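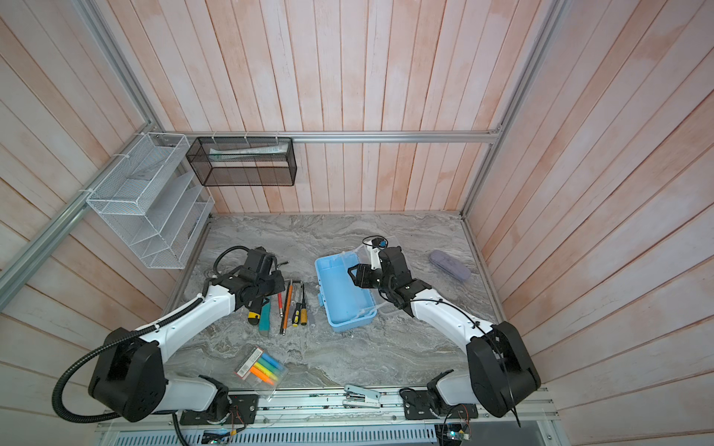

Chapter 9
When Nothing Is Broken

Most people who come to this chapter expect smoke. They will be disappointed. The fault that cost the Natska packing cell most of its August produced no smoke, no alarm and no error code, and every part taken off the machine passed its test and went back on.

The cell had two arms sharing one table. Its job was to put hand tools into boxes, and for 1241 cycles it did so without complaint. Then the left arm began stopping short, by about the width of a pencil, and only when it reached across its own body. The log called each of these moves "complete." Logs are generous that way.

Annelies Schwaiger, who had inherited the cell along with its paperwork, swapped the gripper first. Then she swapped the controller. On cycle 376 of the new count the arm stopped short again, closed politely on air, and carried an imaginary screwdriver to its box.

The culprit was a cable tie. Someone had pulled it tight with the arm folded, and at full stretch the cable had no slack left to give. The arm pulled, the cable pulled back, and the software split the difference.

In this chapter you will learn to:

- tell a position error from a grip error
- check cable slack through the whole range of motion, with the power locked out and the joints moved by hand
- read a log without believing all of it

Section 9.1 starts with the cables. Keep your hands out of the space between the arms until you have read 9.2.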